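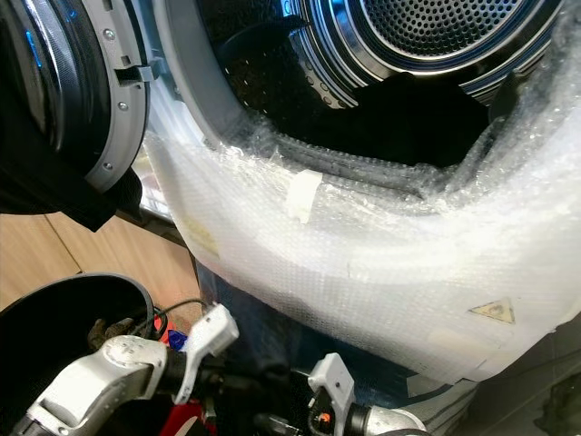 Front-loading machine, door open.

Office of Student Religious Life: Changes to the Host Family Program

The Office of Student Religious Life will open registration for the Host Family Program in May. The program places students of any faith, or none, with households near campus for holiday meals, weekend observances and the short breaks when the dining halls are closed. During the past academic year 967 students took part in at least one placement, and 477 of them were in their first year at the college.

Demand was greatest in the fall, when the High Holidays, Diwali and the long October weekend fell close together. Students who registered after the start of classes often waited until the week of the holiday to learn where they would be eating. The changes described in this item respond to comments from students and hosts, and were approved by the Dean's Council at its spring meeting.

Registration for students

Students may register through the Dromotura portal, using the same login as for housing and meal plans. The form has been shortened. It asks for dietary requirements, allergies, the holidays a student hopes to observe, and whether the student is able to travel by car or bus on those days. The last question was added at the request of students who do not ride on the Sabbath and who were, in several cases, matched with homes beyond walking distance.

Students entering in the fall may register as soon as their enrollment deposit has been recorded. Transfer students and exchange students are eligible on the same terms. A student who has already been placed with a family, and who wishes to return to that family, should enter the host's name in the comments field. The office will honor such requests whenever both sides agree.

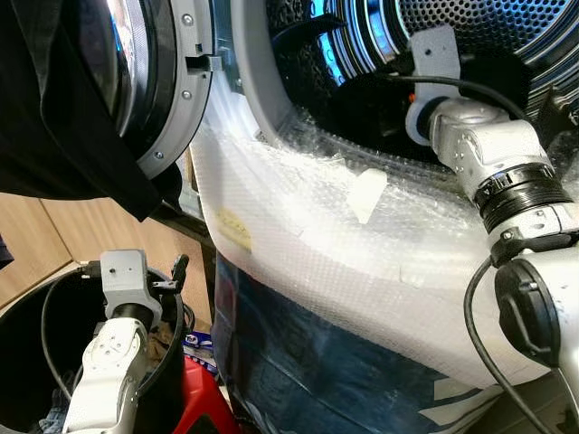 Information for host households

Households that hosted in the past year remain on the list and need only confirm their address and the number of guests they can seat. New households are asked to attend an evening orientation at Ploltine House, beginning at 6:30 p.m. The session covers kosher, halal and vegetarian kitchens, the academic calendar, and the questions that first-time hosts raise most often. Salamatu Balogun, Associate Director for Community Partnerships, will lead the orientation and will remain afterward to meet with hosts individually.

Hosts are not expected to change their own customs. Many students have written that they valued sitting at a table where the blessings, songs or dishes were different from those at home. The office does ask that hosts describe their practice accurately on the form, particularly with regard to food preparation, so that students can decide for themselves.

Each household may receive up to 6 students at a time. The former limit was 4, and several families with larger dining rooms had asked that it be raised. Households that prefer a smaller group may set a lower number in the portal and change it at any time up to the week of the placement.
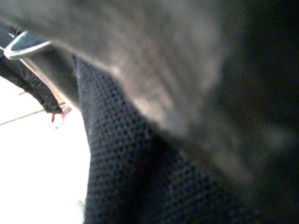

Where a student must cancel, the host should be told by noon on the day before the meal. Repeated cancellations without notice will be referred to the office, which may suspend a student's registration for the remainder of the term.

Travel assistance

The Drarska Fund, which has supported religious life on campus since the opening of the interfaith chapel, will cover bus fare for students placed outside the city limits. Receipts should be submitted to the front desk in Gunawan Hall within two weeks of travel. Students who cannot pay the fare in advance may request a prepaid card at the same desk. Requests are confidential.

A note from the Director

"A first holiday away from home can be a difficult one," writes Femi Sani, Director of Student Religious Life. "Our host families have offered a seat at the table to students they had never met, and many have gone on to attend those students' graduations. I am grateful to every household that has taken part, and I encourage new neighbors to join them."

Questions about registration or hosting may be directed to the office in Gunawan Hall, open from 9 a.m. to 4:30 p.m. when classes are in session. Printed forms in large type are available on request.

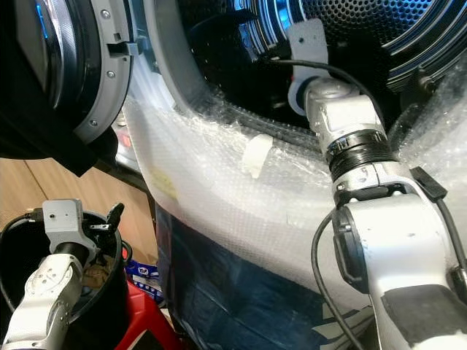
Open washer door and perforated drum.

The summer schedule of services and study groups will appear in the next issue.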